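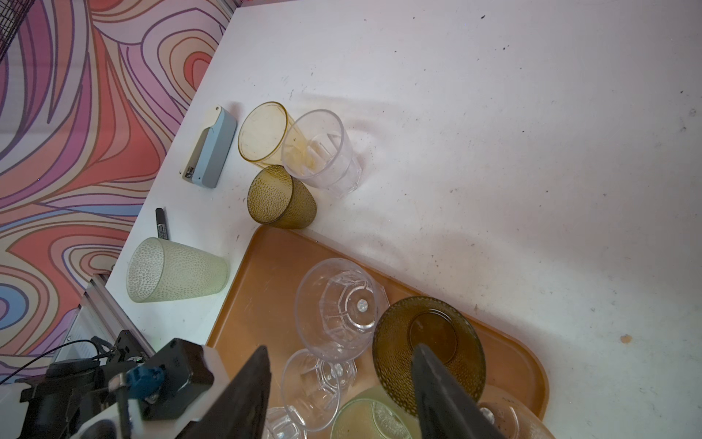 图1 腕部相机视角：托盘与杯具

# 第5讲 遥操作示教：把杯子摆上托盘

本讲接着上一讲的手把手拖动示教，改用主从遥操作。任务只有一句话：把桌面上的杯子逐个放到托盘上。杯子有透明的、琥珀色的、橄榄色的，表面有切面纹，也有磨砂纹和锤纹。这类物体对深度估计不友好，示教数据的质量主要靠操作者。

## 5.1 两种示教方式

**拖动示教**：关节切到零力模式，人直接握住机械臂末端走一遍动作。

- 力感直接，上手快；
- 人的手和手臂会进入相机视野，采到的图像不能直接用于训练；
- 双臂任务需要两个人，或者分两次录制，时序难对齐。

**遥操作示教**：人操作主手，从臂跟随，夹爪开合由主手扳机给出。

- 从臂一侧的画面里只有机械臂和物体，与部署时一致；
- 双臂可由一人同时控制；
- 没有力反馈，夹薄壁杯时容易夹得过紧，只能看画面判断。

课程后半段的策略训练一律使用遥操作数据。拖动示教只用来记录固定位姿，例如起始位和停放位。

## 5.2 工位与起始状态

工位采用 Ovon 双臂台架，遥操作软件为 Flallex。固定相机看整个台面，腕部相机看夹爪附近。录制前检查：

1. 两臂底座螺栓无松动，线缆不跨过夹爪行程；
2. 托盘放在台面中部靠前，两臂都够得到；
3. 杯子位置每条数据都要变，不要总按颜色或高矮排队；
4. 主手与从臂姿态误差小于设定值后再接通跟随，否则从臂会突然跳动。

若练习内容是“空托盘起始”，托盘里不放任何东西，杯子立在托盘后方和两侧，两只夹爪停在杯群左右。

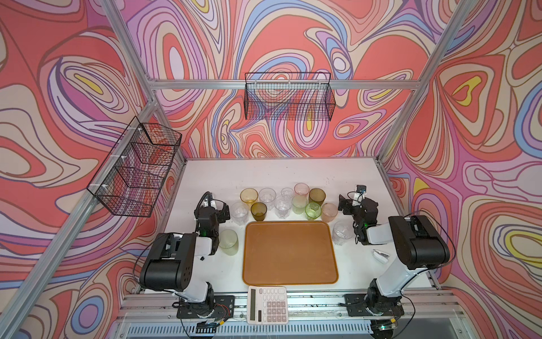

## 5.3 操作步骤

1. 按下录制踏板，等提示音后再动。
2. 先移腕，再下降。夹爪从杯口上方或侧面接近，尽量让目标杯留在腕部相机视野内。
3. 合爪要慢。看到杯身被带动即停，不要继续收紧。
4. 提起后先停一下，再横移。横移高度要高过已放好的杯子。
5. 放置时先让杯底接触托盘，再开爪，沿接近方向退出。
6. 托盘同一侧放满后换另一侧，避免手臂从杯群上方跨过。
7. 两臂不要同时进入托盘上方。一臂放置时，另一臂在外侧等待。

倒放的杯子单独算一类起始状态。侧躺的杯子会滚，抓取前先看清杯口朝向，从杯身中段夹取，扶正后再放。扶正动作要完整录下，不要中途用手帮忙。

## 5.4 数据取舍

本次练习每组录制31条，其中2条用于熟悉设备，不计入，提交29条。上一届各组合并后的数据集共539条，存放在 Vumberg 服务器，只读。

以下情况整条删除：

- 人手进入画面；
- 通信中断导致从臂停顿；
- 杯子掉落到台面以外。

以下情况保留，并在标注栏注明：

- 第一次没夹住，第二次夹住；
- 放下后又调整位置；
- 碰歪旁边的杯子，随后扶正。

带有纠正动作的数据对策略有用，不要为了画面好看而删掉。操作者停下来思考的空白段可以裁剪，但裁剪点前后的关节角必须连续。

## 5.5 过程判读

回放时把固定相机与腕部相机并排看。重点看三处：夹爪接近时是否遮住目标，托盘上各杯之间是否留有开爪的余量，另一只臂是否停在安全位置。托盘上的杯子挤在一侧时，后面的放置动作会越来越难，应在标注栏记下。

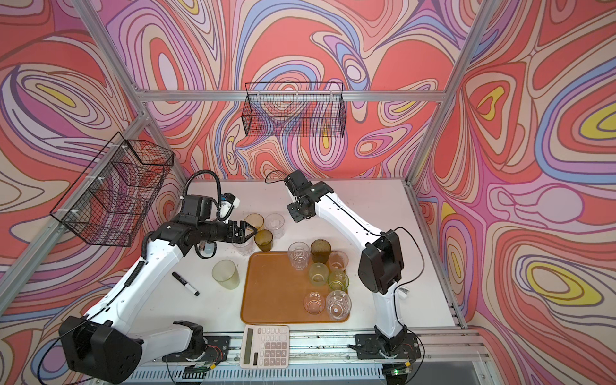
图2 固定相机视角：托盘上已有七只杯子，左半边空着

## 5.6 作业

1. 从本组数据中选一条，画出两只夹爪的开合曲线，标出接触和释放时刻。
2. 用 Alexiou 工具包把该条数据重采样，比较重采样前后末端轨迹的最大偏差。
3. 写一段文字说明：去掉腕部相机后，哪一步最难判断，依据是哪几帧。

提交截止：2025-08-18。文件名用组号加条目编号，曲线图与文字合成一个 PDF。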